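Dolham Allotment and Garden Society
Minutes of the general meeting held November 12, 2022, in the upstairs room, Marsden Street

Present: Evie Bramwell (chair), Nigel Kershaw (money), Alfie Goodall (plots), Wellington Assunção (events), Clive Dawber (minutes), and members as signed in.

1. Minutes of the last meeting
Read and agreed. Clive to correct the spelling of Mellon Lane in item 4.

2. Money
Nigel reported a balance of $1,539. The water bill for the summer has been paid. The fence repair has not been billed yet and Nigel will chase Findico for it. He asked that receipts come to him with a name written on the back - he has two from September that he can't match to anyone.

3. Water and the Mellon Lane gate
The standpipe near the gate drips all night. Alfie has changed the washer once already and thinks the seat is worn. Agreed to spend up to $60 on a new tap. The water will be shut off for winter once the tap is in, and a notice will go on the gate beforehand. Members with barrels should drain them or tip them on their side.

The gate padlock is stiff. Alfie will oil it. The code stays the same until the new year.

4. Herbs and tea
Evie spoke on growing herbs for tea in a small bed. Lemon balm does well in the shade along the north hedge. Mint should go in a sunken pot or it will be in the next plot by June. Chamomile was poor this year on the lower plots, and Wellington put this down to slugs. Evie has spare lemon balm roots for anyone who wants them.

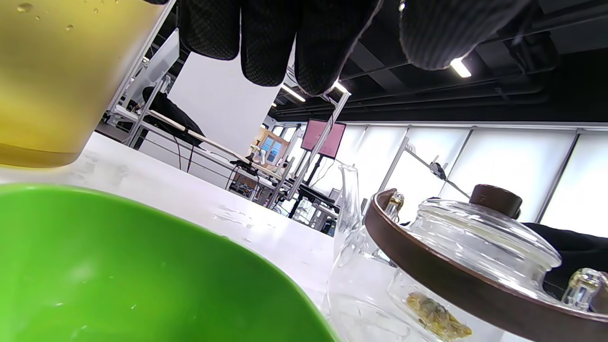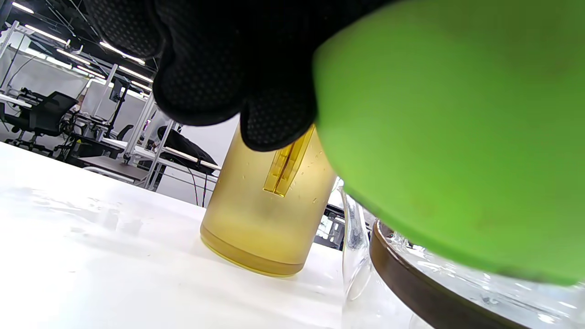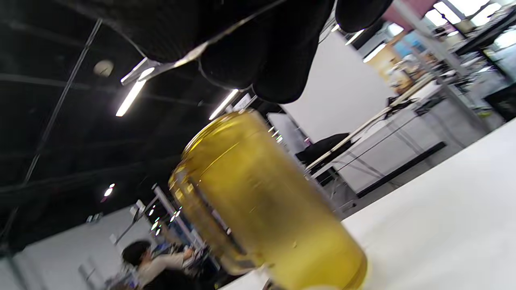
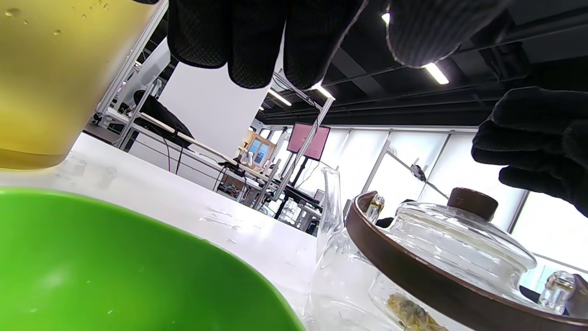 Item 4, at the table.

5. Plots
Two plots have come free at the bottom end. Both are wet in winter and one has a lot of bindweed. They will be offered to the next names on the waiting list, with the first half year at no charge. Alfie to write.

A member asked if plots could be split. Discussed at some length. No objection to splitting where both parties sign, but the path between them has to be kept at full width. Evie to draft a rule for the next meeting.

6. Manure
The stable can deliver 200 bags in one load if the track is firm enough. Nigel asked who would be on hand to unload. Four members put their names down. Clive to confirm the price before anything is ordered.

7. Other business
The blue wheelbarrow is still missing. Please check behind sheds.
Bonfires: not before dusk, and not when the wind is toward the houses.
Wellington needs jars with lids for the spring sale.

Next meeting to be set by Evie and posted on the gate.

C. Dawber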